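Cuseo 头痛日记 使用手册
第三章 首次设置与日常记录

本章说明怎样建立您的第一份记录。请先完成第二章的账号注册。全部设置需要26分钟，可以分两次做，已经填写的内容会自动保存。

开始之前，请准备好正在服用的药物名称，还有最近一次看医生的日期（只写月份也可以，例如九月）。
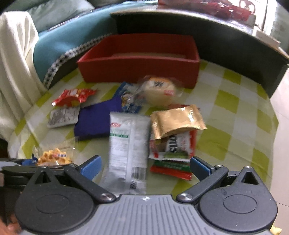
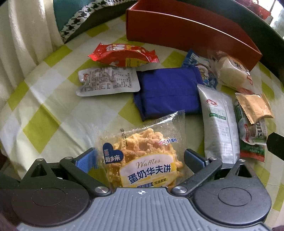 3.1 建立个人档案

1. 打开 Cuseo，在首页点“新档案”。
2. 输入姓名和出生年份。如果您替家人记录，请选择“代为记录”，然后输入您自己的名字。
3. 选择头痛类型。如果医生还没有给您诊断，请选“未确定”，不要自己猜测。
4. 填写常用药物。每一种药物单独占一行，剂量按照药盒上的写法输入。
5. 点“保存”。屏幕上方会出现您的档案编号，例如926。请把这个编号抄下来，更换手机的时候需要用到。

注意：一个账号最多可以有4个档案。超过以后，“新档案”按钮变成灰色，必须先归档一个旧的。

3.2 设置每日提醒

1. 进入“设置”，再进入“提醒”。
2. 选择一个您每天都比较安静的时间。出厂设置是晚上九点。
3. 选择提醒方式：声音、振动，或者只显示文字。
4. 点“试一次”，确认您能听到或看到提醒。

注意：对声音敏感的使用者，建议选择“只显示文字”。发作期间可以打开“安静模式”，它会暂停全部提醒，并且把屏幕亮度降到最低。安静模式在第二天早上六点自动关闭。

3.3 记录一次发作

1. 在首页点红色的“开始”按钮。时间会自动写入。
2. 用滑条选择疼痛程度，从零到十。
3. 在头部示意图上点疼痛的位置。可以点多个位置，再点一次就取消。
4. 选择伴随的症状，如恶心、怕光、颈部僵硬。
5. 如果服了药，点“已服药”，选择药名和时间。
6. 疼痛结束以后，回到同一条记录，点“结束”。

如果您当时很不舒服，只做第1步就够了，其他项目可以在48小时之内补充。超过这个时间，记录仍然可以修改，但是会标上“事后填写”。这个标记对医生有用，请不要介意它。

3.4 填写可能的诱因

诱因页面有睡眠、饮食、天气、压力四项。没有头痛的日子也请填写，否则软件没有办法比较。饮食一项请写食物的种类和进食时间，漏掉一餐也要写。备注栏最多2000个字符。

注意：连续填写满四周以后，“趋势”页面才会显示图表。图表只表示两件事情常常同时出现，不能证明一个引起另外一个。请不要只根据图表就停止吃某一类食物。

3.5 把记录交给医生

1. 进入“导出”，选择开始月份和结束月份。
2. 选择“简表”（一页）或者“全表”。
3. 点“生成”，然后打印，或者发送到您的邮箱。

简表对第一次就诊比较合适。我们的审稿医生 Kavitha Shenoy 建议，就诊前在简表空白处写下您最想问的两个问题。

警告：Cuseo 不是诊断工具。如果头痛突然出现并且非常剧烈，或者同时有说话困难、一侧手脚无力、意识不清、发高烧、颈部僵硬，请立刻呼叫急救，不要先填写记录。头部受伤以后出现的头痛，也要尽快就医。

警告：请不要因为软件里的提示而改变处方药的剂量。“用药天数”变成橙色的时候，表示本月服用止痛药的日子比较多，请联系您的医生或药剂师。

本章中文版由 Pankaj Shakya 整理。发现错误请在“帮助”页面点“报告问题”，并写明小节号码。备份与更换手机的方法，请看第四章。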